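Monday, gone ten at night

Feet up, tea gone cold, and I've promised myself I'd write this down before the week runs off with me. So! Two weeks now of the arms doing the crockery bench at Pollbridge, and I still say good morning to them when I come in. Upendo Obura does too, she just does it more quietly.

It used to be plates all morning for me. Plates in the rack, mugs on the tree, pans back where they live, round and round until the kettle went. Now I stand at the end with a clipboard and write down what the arms do with the same plates, and my wrists have stopped aching, which I hadn't noticed they were doing until they weren't.

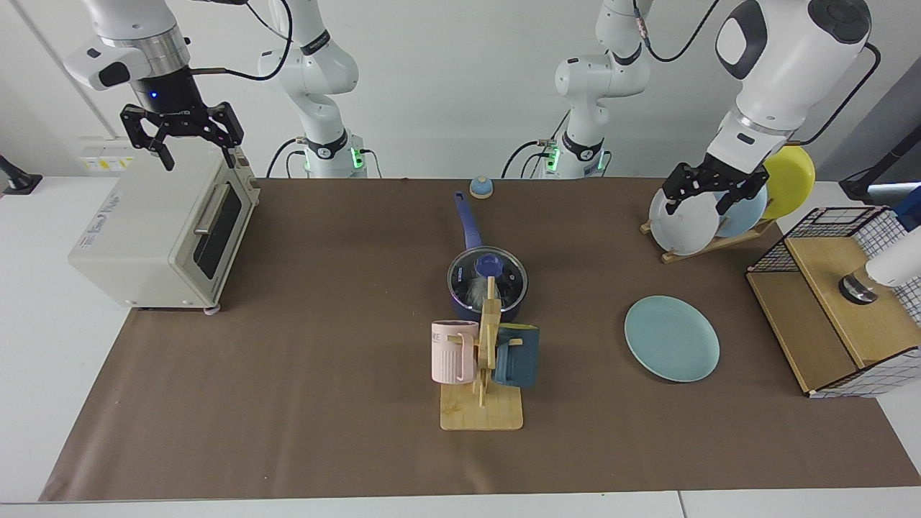
The odd thing is how much talking has gone. When there were two of us on the bench we got through everyone's weddings and knees and the whole saga of the Zustville bypass. You could chat because your hands knew the job. Watching is different -- I have to look properly, and if I start on about my sister I miss something and there's a blank line on the sheet. Upendo says we should have a proper break at eleven to make up for it, biscuits and all, and I'm going to ask Mutiso in the office about it.

I'm faster at the sheets than I was, mind. Got to line 998 before I went home today and my writing was still readable (mostly).
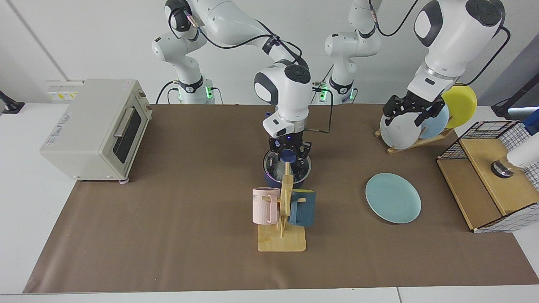
One hand in the pot, the other on the white plate.

Kisero came round after lunch to ask how we were finding it, and I said fine, and then I said a lot more than fine. I told him I'd like to learn the setting up as well as the watching. I don't want to be the woman with the clipboard for ever! He wrote it down, and he did say there'd be training in June for anyone on the bench who fancies it. Upendo has put her name in already, the sly thing.

Still a bit sad about the old way, if I'm truthful. I was good at mugs. 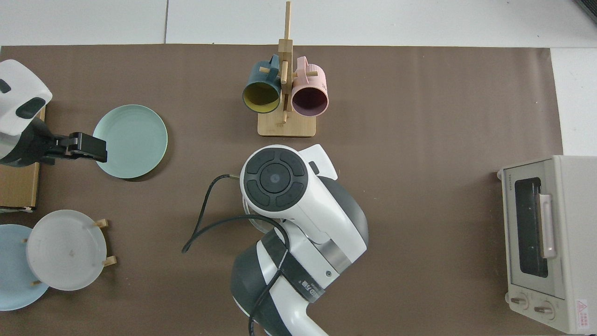
Tomorrow

Ask Mutiso about the eleven o'clock break. Take my own pen, the one on the clipboard string is hopeless. Ring my sister back -- she'll want the whole story and I've got plenty saved up.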